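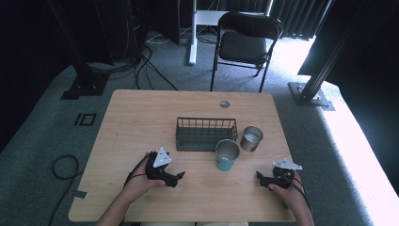
Palum council votes to charge for disposable cups

30/10/2019

Palum will become the latest town to put a price on the throwaway coffee cup, after councillors voted 8 to 3 to bring in a levy at council-run venues from May.

The charge will be 70 cents a cup. It applies at the library kiosk, the pool, both sports pavilions and the council offices, where by most accounts the problem started.

A bin audit carried out over winter found that staff at the Larkis Street offices were getting through 800 disposable cups a week, a figure that drew a short silence in the chamber and then a long discussion about whether soup counts.

Soup does not count. Babyccinos do, after an amendment.

Councillor Revathi Kulkarni, who moved the motion, said the levy was meant to be avoided. "If we raise no money at all I'll be delighted," she said. "Bring a mug. Everyone owns a mug. Most of us own eleven and use the same one."

Opponents argued that the charge would hurt weekend sport, where parents on the sideline at 7 am are not known for their forward planning. A proposal to exempt under-11s soccer was put, debated with some feeling, and lost.

Aishwarya Rajan, who runs the Vetivora cafe opposite the pool, isn't covered by the levy but is watching with interest. She has knocked money off for customers with their own cups for two years and reports that they now bring everything from camping tins to a gravy boat. "I filled it," she said. "He wanted a flat white. It had a spout."

The council will also trial a borrow-and-return shelf at the Arumugam Reserve pavilion, stocked with donated mugs. A similar shelf in the staff kitchen was wound up last year when the mugs stopped coming back.

Residents can comment on the draft rules at the library or on the council website. Paper forms are available, free of charge.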